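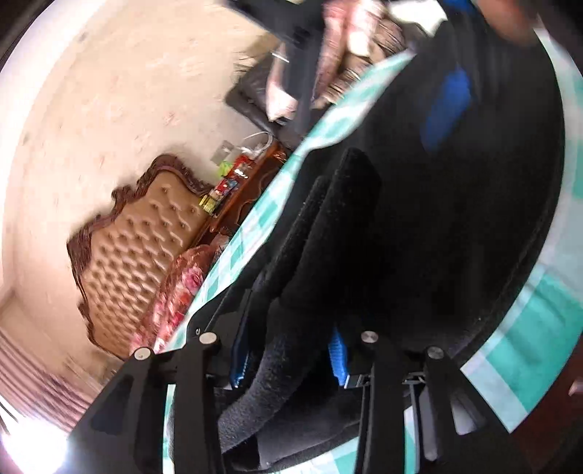 Saturday

Posted by Hsu | Print | E-mail this entry

Up at seven. Linen first, before the post. The checked cloth, teal and white, is back in use on the work table. It measures 111 cm on the long side, down from 114 when new, so the 40 degree wash has taken its share and I shall go to 30 from now on. The squares no longer line up with the table edge at the left. The hem is sound apart from a short run near one corner, which wants eight or nine stitches in white.

Compared it with the plain one from Hoter. The plain cloth is heavier and lies flatter, but every thread end and bit of black fluff shows on it. The check hides most of that. It does ruck up when anything with a bit of weight is turned round on it – a strip of rubber matting underneath would cure this. The Nikitz shop in Trirnbridge had matting by the metre in October, and I have the offcut's width written down somewhere as 79 cm. Must measure before going.

Ironed the napkins on the middle setting, no steam. Two passes each side. The iron leaves a faint line where the plate has a scratch, so I have started working from the other end.

Airing cupboard shelf wiped down and relined. Table linen now on the left, towels on the right, old sheets at the bottom for dust covers. Door still catches at the top. Took a few strokes off it with the plane and will look again after the next damp spell.

Comments (2) | Shares: 0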